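Nirnel table set – read me first

Hello, and thanks for downloading! I'm the person who looks after the Nirnel table set, a collection of hand demonstrations we record in our workshop at Zalstead. This file covers what's in the folder, how it got there and what I'd watch out for before you train anything on it.

Version 2, 28 December 2024

What's in it

Every episode is one go at one job, done by a robot hand at a table while a person steers it from a glove. There are seven jobs in all: reach, touch, push, pick, place, turn and hand back. Each episode folder holds the wrist video, the joint readings and a short text line saying what the person was asked to do. Failed tries are kept in and marked as failed (please don't throw them away, they've been really useful to us).

The wrist view

The wrist camera rides along with the hand, so the picture tips and rolls whenever the arm does. I've left it exactly as recorded. If your loader likes to straighten things or add random flips, turn that off, or the video will stop matching the joint readings and you'll have a miserable afternoon.
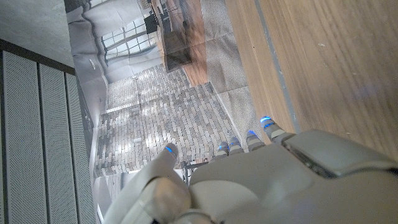

Wrist view: hand with blue fingertip lights, wooden tabletop and printed room backdrop.

We hang printed backdrops behind the table so that a model doesn't get too fond of our own walls. They crease, and I've stopped fighting it. The backdrop name is in each episode's notes, so you can hold one back for testing if you want to – I'd suggest you do.

How we record

The person at the glove gets the text line, does the job once and stops. Then the table is reset and the next line comes up. Six people took turns, and the split keeps each person's episodes on one side only, either training or test. Version 1 didn't do that, and my scores on it were far too cheerful.

Timestamps come from a little logger we call Peng. It writes video and joints to the same clock, but the first moments of an episode can be a bit ragged, so the loader skips them by default.

Known problems

Fingertips block the view during close work, pick and turn especially. Shiny spots on the table can fool a depth model. Some of the text lines were typed in a hurry and have spelling mistakes, which I'll tidy up in April.

Using it

Research and teaching are fine. Please don't mix it with the older Skoria set without renaming the joints first, as the thumb is numbered differently there. If you find a broken episode, send me its folder name and I'll add it to the skip list.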